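Learning to pray again in Kerine
11/04/2023

The pastor of the Grimitz Road church in Kerine stopped praying on her own for most of a year. She still led prayers every week, and she says that was part of the trouble.

"I could do it out loud for other people," she told me. "At home I'd sit down and have nothing to say. After a while I stopped sitting down."

She had been in ministry for 17 years by then. Her father had died in June, and she went back to work within 2 weeks. People were kind and brought meals. She thanked them and carried on with the rota.

"I wasn't angry with God. I think I'd have preferred that. It was just quiet." 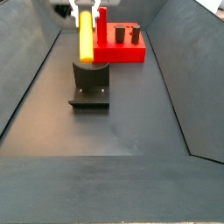
What changed was a small thing. A woman in the congregation asked her for help with the Psalms, and the two of them began reading one each morning over the phone. They didn't discuss it much. Some calls were over in 3 minutes.

"Psalm 13 was the one that got me," she said. "How long, O Lord? Will you forget me for ever? I'd read that at bedsides and never once said it for myself."

I asked whether the feeling of closeness came back. She took a while to answer.

"Some of it. I'd be lying if I said it was the same as before. I pray in the car now, mostly, and I use other people's words when I've none of my own."

She has since told the church about that year. A few were upset that she had kept it from them, and up to 2 dozen wrote to say they had been through something like it.

Her advice to anyone in the same place is to tell one person and read one psalm a day. The morning calls still go on. They had reached Psalm 88 when we spoke, and she was not looking forward to it.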